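The Town That Sorts Its Buttons

When I came to Mondden for the first time, in March, I wanted to write about the river. I stayed for the buttons. In the old school building behind the market, Consolacion Ambrosio keeps 1,843 kinds of them, each kind in its own paper envelope, and she can find any one of them faster than I can find my keys.

The collection began with the Bornard workshop, which made buttons here until the owner became too old and his sons had moved away. Mrs. Ambrosio worked in the finishing room. When the workshop closed, she asked for the sample cards, and they gave her also the drawers, the scales and one very heavy press that still stands in the corridor because it did not pass through the door. 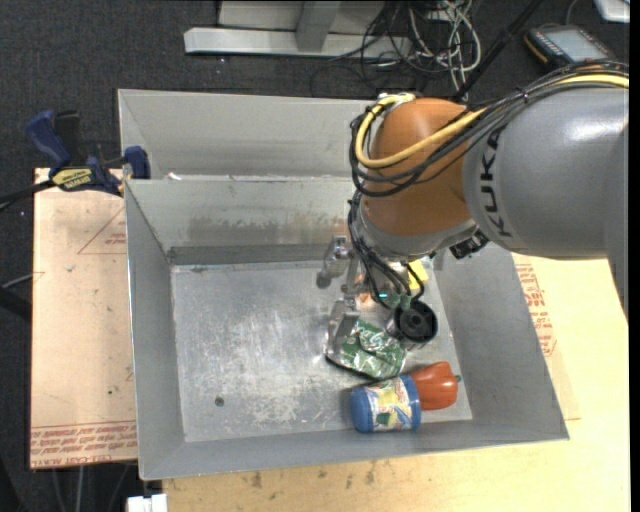
Buttons are small, and this is the whole difficulty of storing them. They roll, they hide in corners, and the pearl ones lose their shine if they rub against each other for years. Mrs. Ambrosio has tried cigar boxes, jam jars and muffin tins. For the mixed lots that people bring from their grandmothers' houses, she now dreams of something in gray sheet metal, open at the top, like the bin under the orange and gray KUKA arm, only so small that it fits on a kitchen table. Until then she uses soup plates.

Mogens Vestergaard, a retired tailor, comes to help with the horn buttons. He holds each one to the window and turns it slowly. Good horn, he told me, lets a little light through at the edge, and two buttons from the same animal can look like strangers. He does not agree with Mrs. Ambrosio about the order of the envelopes. She sorts by material and he would sort by number of holes. They have discussed this for 2 winters already.

Visitors may come in the afternoon if they ring first. Take a coat with a missing button, and leave enough time, for she will want to show you the glass ones too.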